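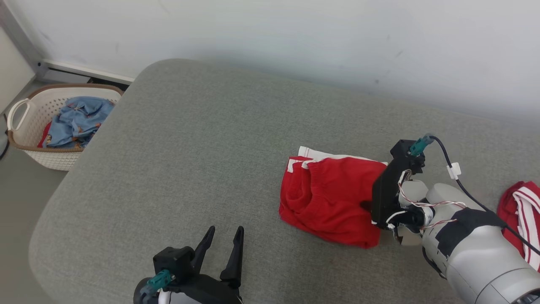
4. Removing and washing the seat covers

Please read the whole section before you begin. It applies to the Larnar two-seat and three-seat models. For the Avau corner model, see section 5, as the covers are closed in a different way.

4.1 Before washing

1. Vacuum the seat with the soft brush. Go also along the seams, where crumbs collect.
2. Turn the cushion over and find the zip. The small pull is hidden under a flap at the back left corner.
3. Open the zip slowly, with one hand holding the fabric flat.
4. Fold the foam in the middle and take it out — do not pull it by the corners.
5. Close the zip again and turn the cover inside out.

Caution: The white inner lining must stay on the foam. It is not washable.

4.2 Washing

1. Wash at 30 degrees, on the gentle programme, with no more than 2 covers in one load.
2. Use liquid detergent without bleach. Fabric softener is not recommended.
3. Set the spin to 480 turns per minute, or to the nearest lower setting of your machine.

Note: Wash all the covers of one sofa in the same week, even if only one is stained. Otherwise the colours may become a little different.
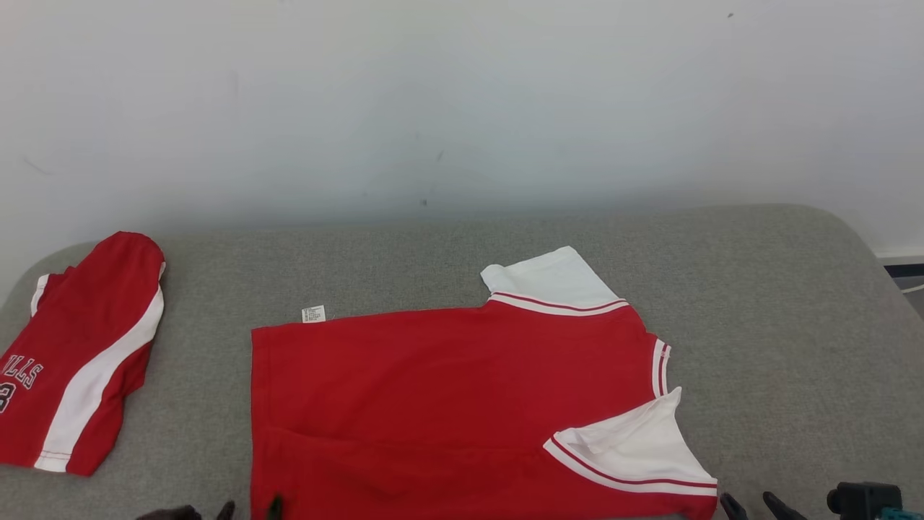 4.3 Drying and putting back

1. Dry the covers flat, away from direct sun. Do not use a tumble dryer.
2. Wait 8 hours after the cover feels dry to the hand. The seams keep moisture longer than the rest.
3. Put the foam in with the rounded edge to the front, and push it well into both corners.
4. Close the zip and tuck the pull under the flap.

If the cover seems too tight, leave the cushion in place overnight. The fabric becomes looser with use.

Spare covers can be ordered from our Plarkham workshop. Please write to Estela Ocampo in the spare parts office and give the model name and the 13-character code from the label under the seat.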